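Review: Primell wrist recording kit for two-finger grippers

Filed under: demonstration capture, bench tools

The Primell kit is sold as a complete package for recording manipulation examples: a small wrist camera with bracket, a hand controller for driving the arm, and a desktop program called Wilex that records, trims and exports the episodes. The arm is not included. We already had one, along with a plain parallel gripper, and wanted to know whether the kit could replace a recording setup built in-house over the years from scripts and cable ties.

The test task was cloth. Rigid blocks would have been easier on everyone, but most of our training work is now on folding, and a kit that only records well on blocks is of little use to us. The task definition was short: approach the cloth, pinch near the edge, lift, carry to the opposite edge, release. Two operators shared the work. Over the test period we kept 1,107 episodes out of a larger raw set, all on a white tabletop under fixed overhead light.

Setup

The bracket went on with four screws and has not shifted. Camera calibration takes a printed target and 15 minutes, most of it spent waiting for Wilex to confirm each pose. The confirmation step can't be skipped, even when repeating a calibration after a simple cable swap. The manual covers the first calibration well and the second one not at all.

Cable routing is the weak part of the hardware. The supplied clips are too shallow for the cable they hold and open at full wrist rotation. We replaced them on the first day.

The wrist view

The camera sits close to the fingers and looks down along them. This is the right choice for grasping. The contact point stays in view through the whole approach, and a crease forming in the cloth is readable at full resolution, which matters when a labeler has to mark the moment of contact. The cost is that the fingers fill a good share of the picture and are slightly soft, because focus is fixed for the work surface. We have not found this to be a problem for training. It does make it hard to judge fingertip wear from the recordings.

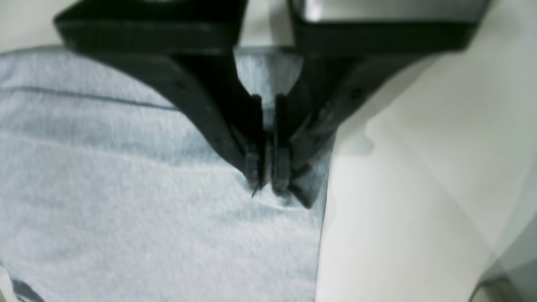
Halás, October

The pinch phase deserves its own section because it produced most of our rejected episodes. With pale blue-gray cloth on a white surface, the cloth edge reads clearly, but the fabric texture looks washed out in places at the default exposure. Lowering exposure by one step in Wilex brought back the texture. The setting is stored per project and not per camera, so it has to be entered again for each new project. Primell should fix this.

Of the episodes we threw away, 574 failed at the pinch. The usual fault was a grasp that took too little fabric and let go during the lift. Some of that is operator skill. Some of it is the hand controller, whose trigger has a dead zone near full closure. The fingers stop, the trigger keeps moving, and the operator has no feel for how firmly the cloth is held. After a few hours both operators had learned to watch the crease in the wrist view and ignore the trigger. New operators will need to be told.

We kept a portion of the failed pinches as labeled negatives. Wilex supports this with a single outcome field, which takes free text. A fixed list would be better, as we ended up with three spellings of "slipped" in the first batch and had to merge them by script.

Recording and export

Recording is reliable. Start and stop are on the hand controller, and there is a short tone for each. Video and joint positions were aligned to within one video step in every episode we checked. Gripper opening is logged as commanded width and measured width in separate columns, and the gap between the two is a fair sign of whether there is material between the fingers. With thin cloth the gap is small - look at a plot before setting a threshold.

Export is slow. A batch of 37 episodes took longer to write out than to trim, and the program can't record while exporting. We moved exports to the lunch break. The file layout is documented and loaded into our training code with minor changes to column names.

Compared with the Timalen kit

We used the Timalen kit on an earlier project. Its controller is better, with a firm stop at closure and no dead zone. Its camera is mounted farther back and loses the fingertips behind the gripper body when the wrist tilts. For pick and place with boxes I would still choose the Timalen. For cloth, the Primell view is worth the weaker trigger.

Good: camera position, time alignment, rigid bracket, readable file format.

Bad: trigger dead zone, cable clips, export speed, exposure stored per project.

We are keeping the kit on the folding bench and have ordered a second bracket for the other arm.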